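Home | Sites | Checklists | Incident Log | Contact

Cell Inspection Checklist, Garment Folding Collection
Site: Cletthorpe, bay 2
Inspector: Dušan Kováčik
Date: 12 November 2025
Revision 6 of the form. Mark each line OK, FIX or HOLD. HOLD means no recording until the line is cleared.

Section A. Before power-on

A1. Emergency stop within reach of the operator's chair. OK
A2. Stop button tested, both arms drop to safe hold. OK. Left arm was slower than the right in June. Both are the same now.
A3. Floor clear between the operator and the table. OK
A4. Table locked and level. OK
A5. Finger bolts checked with the short key. OK. Repainted the witness marks on the left hand, old ones had rubbed off.

Section B. Wrist view

B1. Lens wiped, picture sharp at fabric distance. OK
B2. Both finger mounts in view. OK
B3. Exposure set so the table does not wash out. FIX. The white top is still very bright. Gray cloth on it is readable, but edges facing the window get thin. Try the blinds closed before touching the camera settings. 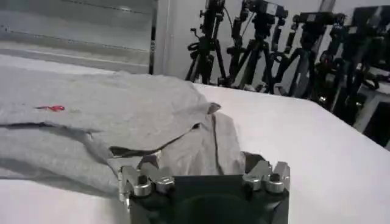 Wrist view, gray garment on the table, blinds or shutters in the background.

B4. Wrist and head clocks agree. OK. Drift was under the limit after a 4 hour run.

Section C. Arms and cables

C1. Arms reach all four table corners without joint warnings. OK
C2. No contact between forearms in the crossover pose. OK, but keep the speed cap on for new operators.
C3. Cable slack at each wrist. FIX. There is enough slack, but it needs a second tie point. A loop that stands out from the wrist can catch a sleeve when the operator pulls back fast.
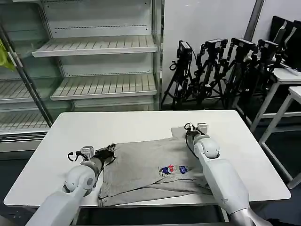
Head view, both grippers on the T-shirt.

C4. Cable jackets free of cuts. OK
C5. Grip force at the set value. OK. Checked with the Sumaveo gauge, both hands. Do not use the older Doltero gauge, it reads high.

Section D. Episode quality

D1. Garment starts in a new position each time. FIX. I went through 122 episodes from the last batch and too many start with the shirt in nearly the same place. The Evangelista model will learn the place instead of the shirt. Operators should toss the garment, then leave it where it lands.
D2. Failed folds kept and tagged. OK
D3. Recording runs until the hands let go.

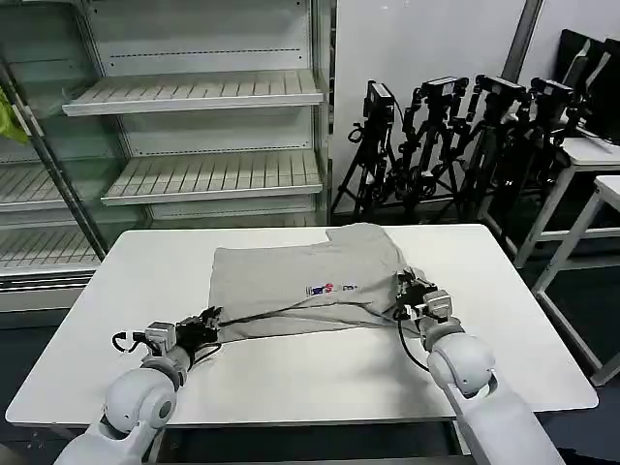

FIX. Roughly 6 episodes were stopped early. The operator hit the pedal while still holding cloth, so the release is missing. These can't be repaired by trimming. Drop them and record again. I have asked for the pedal delay to be set to 2 seconds.
D4. Operator notes filled in. OK, though "bad" is not a useful note. Write what went wrong.

Section E. Background and stored gear

E1. Nothing in the background moves during a run. OK
E2. People stay out of both views. OK

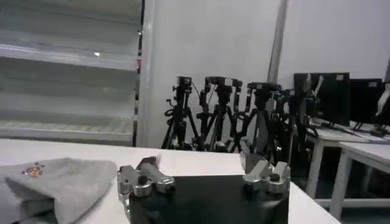 E3. Spare gear parked outside the reach of the arms. HOLD until moved. The reach line on the plan is drawn from the shoulder and leaves out the length of the fingers, so the true limit is farther out than the tape on the floor. The tripods behind the table stand close together with their legs overlapping, and pulling one out could bring its neighbor down toward the table. Space them out or store them folded. Same goes for the loose cables on the desk with the monitors, which should be coiled or put away.

Section F. Sign-off

F1. Lines marked FIX: B3, C3, D1, D3. Cell may run at reduced speed while these are open.
F2. Lines marked HOLD: E3. No recording until I have seen it done.
F3. Next check: after the tie points are fitted.

Signed, D. Kováčik

Recent checklists
Cletthorpe, bay 4: Towel and Linen Collection
Cletthorpe: Charging Area and Battery Storage
Gripper Finger Wear Record, June
Operator Station Setup, Revision 4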